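Why Does Tape Stick?
Trurnley Children's Museum, Learning Pages

Tape has two main parts. The backing is the long strip that you pull from the roll. The adhesive is the sticky layer on one side. Adhesive is soft enough to flow into tiny bumps that are too small to see. The more of a surface it touches, the better it holds.
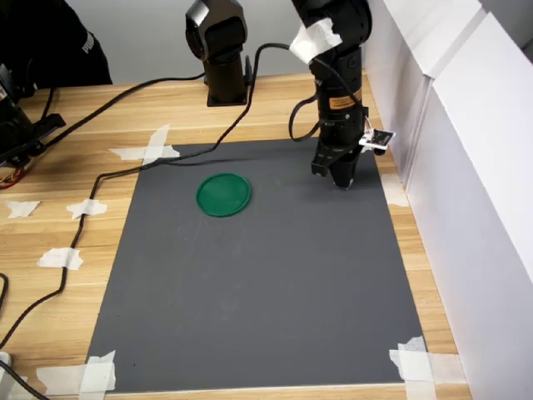 Rafsan Amarasinghe adds that pressing matters as much as stickiness, and asks visitors to rub each strip firmly for 10 seconds.

Masking tape was made for painters. Its backing is thin paper, so it tears by hand. Its adhesive is weaker than that of packing tape, and it is meant to peel away cleanly. Dust is a problem for every kind of tape. The adhesive grips the dust, and the dust does not grip the table.
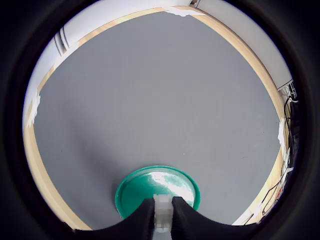
White tape on a wooden border.

Try it at home: Cut two strips of tape of the same length. Press one onto a clean plate and one onto a plate dusted with flour. Peel both slowly. Which one was harder to remove? Ask an adult before putting tape on walls or furniture.

Next page: Glue and Paste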